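OK so I've been sleeping badly all summer and I finally found the thing that helps, and I need to talk about it. Bedding! Specifically, what your skin is touching at 3 in the morning. Thread time.

I always thought cotton was cotton. Then Charmaine Kruger lent me a percale sheet and I felt like a fool. Percale is a plain weave, one over and one under, so it stays crisp. Sateen floats more threads on top – silky, lovely in February, way too warm for me in August.

Also, thread count! I used to shop by the biggest number on the package. My favorite sheet is a 300 and it beats every fancy one I own.

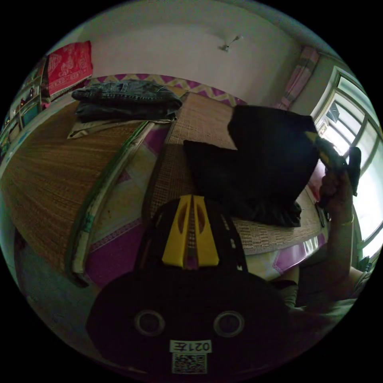
Summer bedding doesn't have to mean sheets at all, and I love this part so much. Plenty of people grew up sleeping on something woven from grass, reed or straw. Two straw mats side by side cover a bed nicely, and you get that faint ridged feel under your back instead of a hot, squishy mattress top. My neighbor Krishnamoorthy Thampi swears by his and rolls it up when the weather turns.

Care stuff, quickly: wipe a mat with a well-wrung cloth, dry it in the shade, store it rolled. Folding cracks the fibers (ask me how I know).

Next up is linen. I have my eye on a washed set from Bonness and I'm saving up – if you've slept on theirs, tell me everything! Does it get softer? Does it shed?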